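FOR IMMEDIATE RELEASE

Lutent Publishes Results of Household Chore Trials, Finds Machines Handle Some Kitchen Tasks and Struggle With Others

Simulated kitchen study covers 73 everyday chores; company says full home use remains some way off

CLINDON - Lutent, a developer of software for robotic arms, today released the results of a long study of household chores carried out in simulation. The study looked at 73 common tasks in kitchens, laundry rooms and small shops. It asked a simple question about each one: can a robotic arm with a gripper finish the job, start to finish, with no person stepping in?

For 7 of the tasks, the company says yes, at a level it would be willing to put in front of a paying customer. For many others the answer is partly. A large group of chores, including most that involve wet cloth, full trash bags or food that changes shape when handled, could not be finished dependably.

The report is called the Lekota Chore Review, after the software project under which the work was done. It is available free of charge from the company and covers work that began in January.

"People ask us when they can have a machine that tidies the kitchen," said Rehema Bakilana, who leads the Lekota project. "We wanted to give them an answer by chore. A person buying a dishwasher knows what it does and what it does not do. Our field should be able to say the same."

How the chores were chosen

The list of tasks came from a survey of 156 households and shop owners in Clindon and the neighboring town of Stornmont. Each was asked to keep a diary of small jobs done with the hands, such as putting away groceries, wiping down a counter, restocking a shelf or clearing a table. Lutent combined entries that described the same job in different words and removed jobs that called for climbing, driving or the care of another person.

What was left was mostly plain work. Picking things up and putting them somewhere else made up the largest share of the list. Cleaning came next, followed by opening and closing containers. Folding, pouring and sorting made up most of the remainder.

Each chore was then rebuilt in simulation. Working this way lets a team repeat a task many times with small changes in lighting, layout and the position of objects. It also lets them make mistakes cheaply. A dropped glass in simulation costs nothing to replace.

Paper goods and other light items

Light household supplies turned out to be a useful test. A roll of paper towels is one of the most common objects in the diaries, and nearly every home and shop that answered the survey keeps one within reach of the sink. It is easy for a person to lift with one hand. For a gripper it raises several problems at once. The surface gives under pressure, the roll can tip, and a loose sheet can catch on a finger or tear.

Lutent scored the chore in stages: reaching the roll, closing on it, lifting it, carrying it and setting it upright in a new spot. Reaching and closing were the strongest stages. Setting it down upright was the weakest. Tearing off a single sheet, which was scored as a separate chore, is on the list of tasks the company does not consider ready. 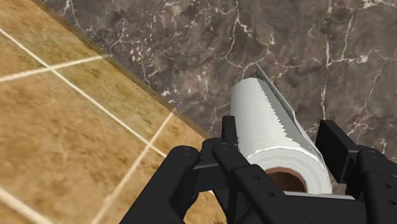
Lilian Mussa takes a harder view of the results. Moving a roll from one place to another is not a chore anyone complains about, she said, and the report would be more useful to families if it gave more weight to the jobs people put off, such as scrubbing a pan or cleaning out a refrigerator. She added that she would gladly pay for a machine that could do either, and would not pay for one that could only carry things.

Lutent does not dispute the point. The report includes a section on how much survey households said they disliked each chore, and it shows little overlap between the tasks people dislike most and the tasks the software does best. The company says it printed the comparison so that buyers and other developers can see it.

"Carrying is the first step in almost everything else," Bakilana said. "You cannot scrub a pan if you cannot pick it up and keep hold of it. But I understand why someone with a full sink is not impressed."

Cluttered counters

Results also depended on what else was nearby. Chores were run first with a clear work area and then with other objects added. The added objects were a mix of things a busy family might leave out, including toys, bottles, pens and kitchen containers, in no special order.

Clutter affected the software in 2 main ways. It made some objects harder to reach without bumping into a neighbor, and it made it harder for the software to decide which object the instruction referred to. An instruction such as "put the cup away" is easy to follow with one cup on the counter. It becomes harder when there are several upright containers, only one of which a person would call a cup.

Open containers got a section of their own. A gripper can take hold of a tall container from the outside, or it can lower its fingers into the opening and hold the wall. Each method suits different chores. Gripping from the outside keeps the fingers out of the container, which matters for anything a person will drink from. Reaching in from the top needs less room at the sides and can help when the container stands near a wall. The report recommends that any product meant for home use be able to choose between the two, and that it stay with the outside grip for anything used for food or drink.

Objects with odd shapes remain difficult. Soft toys, items with thin branches or spikes, and anything lying on its side were more likely to be missed or dropped than boxes and cans. The company lists a bottle lying flat as one of the cases it plans to work on next.

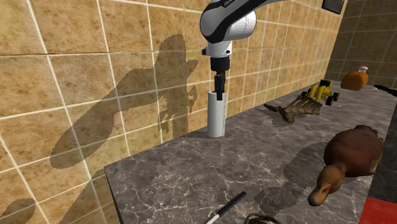 What the report says about shops

Shop owners who answered the survey had somewhat different needs from households. Their chores were repeated more often and varied less from one day to the next. Restocking a shelf with boxed goods, moving items from a bin to a counter and returning misplaced items to the right section were named most often.

Of the tasks the company considers ready, most are closer to shop work than to home work. Lutent says it expects the first practical uses of its software to be in back rooms and stock areas, where the layout is known and the same goods are handled again and again. Even there, the report advises that a person remain on hand to deal with spills, damaged packaging and items that do not match the stock list.

The report does not make any claim about jobs or staffing. Owners were asked which tasks they would hand over first if they could, and the answers are printed in full in an appendix, with names removed.

Limits of the work

Lutent asks readers to keep several limits in mind. All scores in the report come from simulation. A simulated counter does not have crumbs or sticky patches unless someone puts them there, and simulated paper does not tear in quite the way real paper does. The company expects scores on physical equipment to be lower for many of the chores, especially those involving soft or flexible materials.

Speed was recorded but was not used to decide whether a task was ready. For a number of chores the arm finished the job but took far longer than a person would. Readers who care about speed will find the times in a separate table.

The survey was also local. Households in Clindon and Stornmont may keep different things on their counters than households elsewhere, and the list of chores reflects that. Several people who kept diaries noted that the work they found most tiring was deciding what needed to be done, and the study did not test this at all.

Next steps

The company will repeat selected chores on physical arms at its Clindon workshop, starting with the tasks it considers ready. Results will be published in the same format, including tasks that score worse than they did in simulation. Lutent will also add new chores at the request of readers. Suggestions should describe one job, the room where it is done and the objects involved.

Households that took part in the first survey will be invited to keep a second diary. New households in either town may apply through the company's front office.

About Lutent

Lutent develops software that helps robotic arms handle ordinary objects in homes, shops and storerooms. The company is based in Clindon. Lekota is its research project on everyday tasks.

Media contact

Press Office, Lutent, Clindon
Copies of the Lekota Chore Review, the survey questions and the full table of results are available on request.

###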